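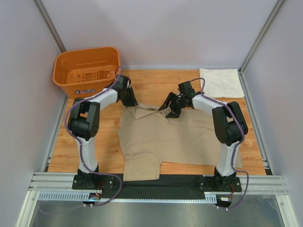 *Beige garment on the work table, lying mostly flat.*

**Subject: Wash temperature and shrinkage allowance for untreated cotton**

**grenach_textiles** wrote (21 December 2019):

Members are asked to comment on the shrinkage allowance in the Grenach sewing guide. The guide directs that untreated cotton be cut with an allowance of 6 percent in length and that the fabric not be washed beforehand. Our workroom has followed this direction since May. Several finished garments have come back from customers with sleeves that are too short. We would like to know what practice other workrooms follow.

**hemline50** wrote:

Our workroom does not cut any untreated cotton before it has been washed. The full length is washed once, dried flat and pressed. An allowance on paper assumes that every bolt behaves the same way, and in our experience two bolts from one mill can differ.

**brevik_workroom** wrote:

We must disagree with the previous reply. Washing full lengths is not practical for a workroom of our size. At Brevik we cut a test square of 50 centimeters from each bolt, wash it as the customer would, and measure it in both directions. The allowance is then set for that bolt alone. The remaining fabric stays clean and is much easier to mark.

**hemline50** wrote:

> The allowance is then set for that bolt alone.

A test square does not show how a seam will behave. Thread and fabric may shrink at different rates, and the result is puckering along the armhole. Please state whether your test squares include a seam.

**brevik_workroom** wrote:

They do not at present. The point is accepted as regards seams. Our position on washing full lengths is unchanged.

**ostermann_patterns** wrote:

May I ask what wash temperature the returned garments were subjected to? Our care labels specify cold water, and most complaints we receive concern garments washed hot and machine dried. Of 18 returns reviewed by our office, 14 fell into that group. No cutting allowance will correct for this.

**grenach_textiles** wrote:

Our labels state warm water. We will review the wording and will test one bolt by each method, with a sewn seam in the test square. Results will be posted in this thread.

**hemline50** wrote:

Please record the width as well as the length. The guide gives no figure for width.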